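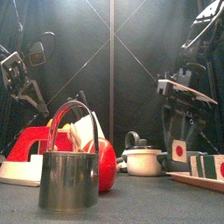
I've had the Drikix two-arm kit on my table since March, and a few people have asked whether it's worth the money. I bought mine at full price from Hostanwood, so nobody is paying me for this.

Assembly took me 11 hours over a couple of weekends. The printed guide covers the first arm well and then says to repeat for the second, with no mention that the shoulder bracket has to be flipped. I put it on backward and had to take out 18 screws. If you order one, check the bracket before you tighten anything.

The software side was easier. Both arms showed up right away, and calibration takes 13 minutes if you don't rush it. You have to redo it any time you move a base.

For practice I use toy kitchen things and blocks, plus one steel pot. The pot has a tall arched handle, and I like it for lifting because there is plenty of room to get a finger under the metal. It's also shiny, and the depth software does not care for shiny. I get much better results on the painted blocks. The toy iron is somewhere in between – the red handle is a good target, but the approach angle has to be close to right.

Stella Mwakalinga, who has the older Tundis arms, came by and ran the same set of moves on mine. She thought the Drikix grippers close more evenly and that the cables are worse. I agree about the cables. They are stiff, and the one to the wrist camera works its way out of the clip. I've used 2 zip ties so far and will probably use more.

Support answered one email the next day and never answered the other. Replacement finger plates are sold only as a set, and shipping is slow.

I'm keeping it. If you already own a single arm that works, I'd wait for the next version and see if they fix the guide.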